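Compressed Air Supply: Frequently Asked Questions

Last revised 2/25/22

General

Who can connect to the building air supply?
Any group with bench space on the ground or second floor may connect to an existing drop. A new drop requires a work request, even if the pipe already passes over your bench. Requests go to Cengiz Sönmez and should give the room, the bench position, the pressure needed and the expected flow.

What pressure is available at the wall?
The ring main is held at 97 psi. Each drop has its own regulator, and most are set lower. Read the gauge on your own drop before you connect anything; the setting in the next bay tells you nothing about yours. Equipment that needs more than the main can give must have a local booster, which the group buys and maintains.

Is the air dry?
It passes through a refrigerated dryer at the compressor, so it is dry enough for general pneumatic work. It is not dry enough for optics, paint spraying or anything with an air bearing. For those uses, fit a desiccant dryer at the point of use and put it on your own maintenance schedule.

Is it oil free?
No. The compressor is an oil-flooded screw machine with coalescing filters downstream. Carryover is low but not zero. Do not use building air for breathing, for food contact or for purging clean glassware.
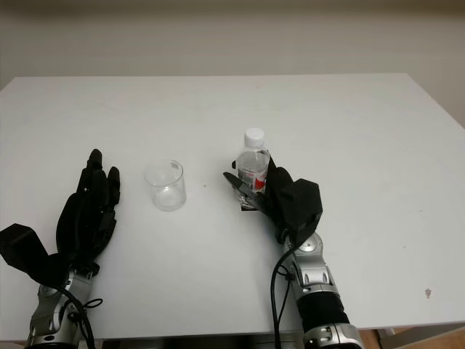 Fittings and tubing

Which fittings are used?
Drops end in a quarter-inch quick coupler of the Felard pattern. Hosano couplers look almost the same and will go in partway, but they do not latch. Most calls about a leaking drop end with someone pulling out a Hosano plug. If you bring equipment from another site, change the plug before you connect it.

Can I use push-to-connect fittings downstream of the regulator?
Yes, with tubing rated for the line pressure. Cut the tube square with a tube cutter. Side cutters flatten the end, and a flattened end leaks past the O-ring.

How long can a hose be?
Hoses across a walkway are not allowed at any length. Along a bench or wall, keep the run as short as the job permits. Long runs of small-bore tube cause a pressure drop under flow, and turning up the regulator to make up for it will overpressure the equipment whenever the flow stops.

Do I need a filter?
Every drop has a particulate filter. Equipment with proportional valves needs a finer one, installed by the user. The Skesum element is kept in stores under part number 2673.

Leaks and shutdowns

How do I report a leak?
Close the ball valve on the drop, hang a tag on it and send the drop number to the address on the tag. The number is stamped on the bracket. If the leak is upstream of the ball valve, send the room number as well and leave the pipe alone. 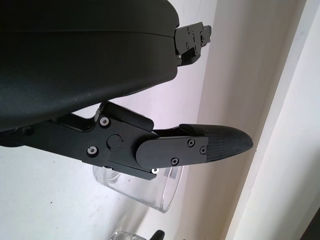 Facilities and Bench Services

How do I check a joint myself?
Brush leak detection fluid on the joint and watch for bubbles. Dish soap is not a substitute on brass, as some soaps promote cracking over time. Wipe the fluid off when you are done.

When is the supply shut down?
There is one planned shutdown a year, in July, for the compressor service. The supply is off for the full service period and there is no backup. Dates are sent to everyone on the drop list. Unplanned outages are posted at the main entrance.

What happens to my equipment when pressure is lost?
That depends on the valves. Spring-return valves go to their rest position. Detented valves stay where they were and may move a cylinder as soon as pressure comes back. Close the drop before a planned shutdown and open it slowly afterward.

Why does the low-pressure alarm sound in the morning?
The compressor is switched off overnight and the 300-gallon receiver bleeds down through small leaks. The alarm clears once the main is back up. If it is still sounding after 11 minutes, report it.

Charges

Are we billed for air?
Not for normal use. Groups with continuous flow, such as vortex coolers or open blow-off nozzles, are metered with a Kozan inline meter and billed quarterly.

Who pays for a new drop?
The requesting group pays for parts and labor. The drop then belongs to the building and stays in place if the group moves — the regulator included.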